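4.2 Why People Put Off the Update

The usual account of slow phone updates blames the supply side. The chip vendor is late, the maker is later, and the carrier sits on the package until everyone has forgotten what it was for. We have no wish to defend any of these parties. Our logs, however, point to a further delay that begins once the update has reached the phone and the owner has been told about it, sometimes nightly, for weeks.

We followed 3748 handsets running the Fladel build of the system through one minor release. The release fixed a fault in the dialer, closed several security holes and changed the shape of the battery icon. Of these handsets, 2556 had installed it by the end of the study window. The rest had downloaded it, in most cases more than once, and were apparently saving it for a special occasion.

Owners who tapped "Later" were shown a one-line form asking why. The form was optional, and 400 owners filled it in. The answers fell into fewer groups than we had planned for, and our coding scheme, which had taken most of July to agree on, went largely unused. By far the most common reason was that the phone was needed right then. The logs show that many of these phones were then left untouched until morning.

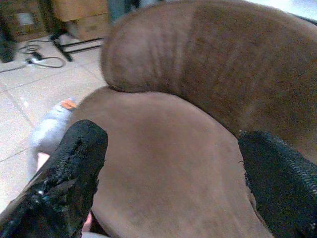 Kowalczyk objected, on reading a draft of this section, that a phone left untouched is still a phone in use, because its owner may be waiting for a call. The objection is fair. We went back and separated owners who had set an alarm from those who had not, on the theory that an alarm is the one job nobody wants to risk on a restart. Owners with an alarm set were more likely to tap "Later," and they went on doing so after the wording of the prompt was changed to promise that alarms would be kept. They did not believe the prompt. Given the history of such prompts, we cannot call this unreasonable.

A second group, smaller but louder, had read the release notes. Prakisa, the firm that wrote the notes for this release, followed common practice and described the changes as "stability improvements and bug fixes." Readers of this sentence split into those who took it to mean that nothing had changed and those who took it to mean that everything had. Both put off the update. In a side test, 156 handsets were given longer notes that named the dialer fault and said what it did. These owners installed sooner, although several wrote in to report that they had never noticed the fault until they read of it and now could not stop noticing it.

The battery icon drew more comments than the security holes did. We report this without joy. The old icon was a plain upright cell and the new one lies on its side, and the form had not been built with this degree of feeling in mind.
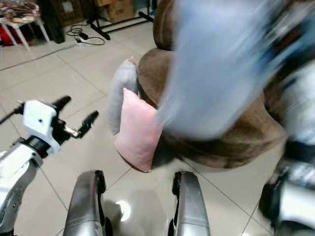

Figure 3. Round brown pouf-style seat with two cushions against its side, on a beige tile floor.

Storage played a smaller part than we had expected. The package was modest in size, and the Gretilau installer clears its own temporary files before it asks the owner to delete any photos. Earlier installers asked first. Owners who had been through that once seemed to remember it, and a few deleted photos in advance without being asked, then put off the update anyway.

We did not test what happens when the "Later" button is removed. One maker we approached was willing to try it, until its support desk heard about the plan. Section 4.3 turns to the timing of the prompt itself, which in the build we studied appeared at dinner.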